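House Rules at the Bench: a Short Gallery

Clestemlow, 2019-07-17

Every workshop with a pair of robot arms has a sheet of rules pinned up somewhere. Ours at Clestemlow runs to 15, which I think is too many, and I have said so to Musa Garba, who wrote most of them. Some were copied from a sheet that Odoi used on an older site, and it shows. One still refers to a foot pedal we have never owned.

I was asked to put up pictures of the work with a few words on good practice. I have stuck to the rules that a picture can say something about, and I have given my opinion of each, as I was told I could.

1. Clear the space the arms can reach

The rule says that anything not needed for the job goes out of reach before power is switched on. Fine as far as it goes. The trouble is the word "reach", which Olaia Bustamante reads as the full stretch of both arms and Donal Keogh reads as wherever the program sends them. Those are very different amounts of table. With two arms meeting over one small grey box, I can see why Donal thinks the tape and tissues along the far edge are doing no harm. I would still want a line marked on the table, and then we could stop arguing.

Rule 4 covers people: seated is allowed beside the table, leaning in is not. I have asked what counts as leaning and am waiting to hear.
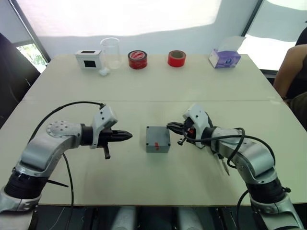
2. Hand tools in grippers

This is the part I trust least. The sheet says a powered hand tool may be gripped "by a suitable part of the body", and leaves the rest to whoever is on shift. Suitable according to whom? A cordless screwdriver is shaped for a human hand, with a grip section, a ribbed collar and a nose that narrows sharply towards the bit. Two flat fingers coming in from either side of the front end is one way to go about it. Fergal Hennessy prefers to take hold further back, and has good arguments. So does Olaia, who doesn't. If both are within the rule, then I'm not sure the rule is telling us much.

There is also a line about checking the finger pads for dust and wear. I have no quarrel with that one, except that it gives no idea how worn is too worn. Treasa Keane's suggestion was to keep a new pad in a drawer to compare against – cheap, quick, and so far not on the sheet.

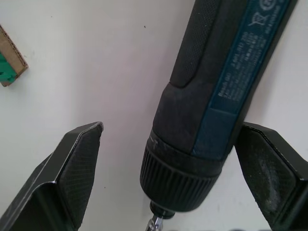

Open gripper fingers at the nose of a Bosch GO screwdriver. Note the whitish patch on the right-hand pad.

The sheet is due to be looked at again in August. Dusska have sent us their own version, which fits on 2 pages and has no foot pedal in it. I would happily start from that. Comments to Musa, please, and keep them short – he has had plenty from me already.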